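Marker cup morning at the craft table

I finally got to the craft table this November, and it's all cups and markers from here on! Evangelia swears by a cup for every little group of colors, and I'm coming around. 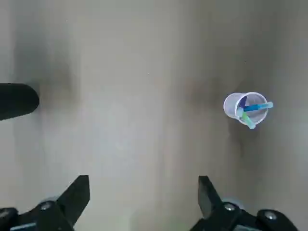

I like a small cup for markers (you can grab one without digging). 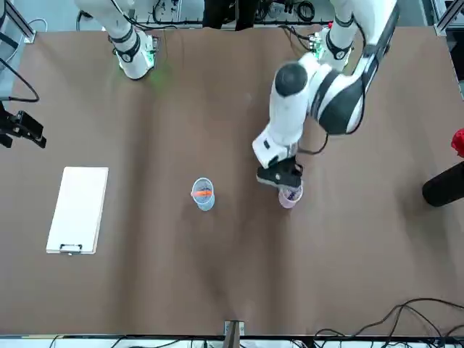
Grotudholm Craft Club

Pink and blue cups are our favorites, mostly because they're cheerful. 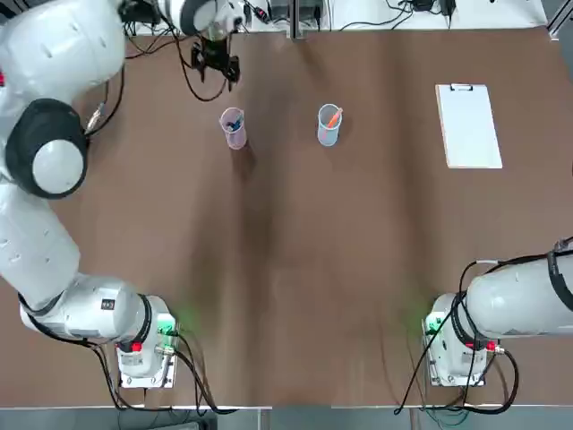 Brown tabletop, mid-morning

Next month we do the glue drawer, wish me luck!

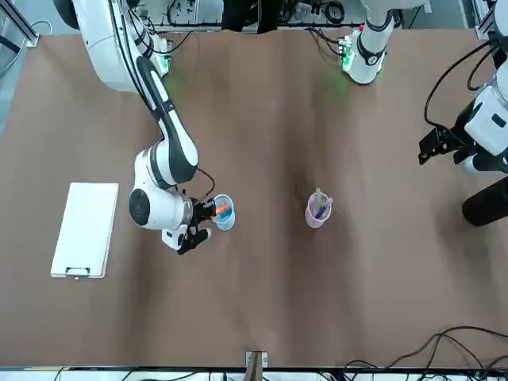 Bring your own markers if you're picky about tips, I sure am.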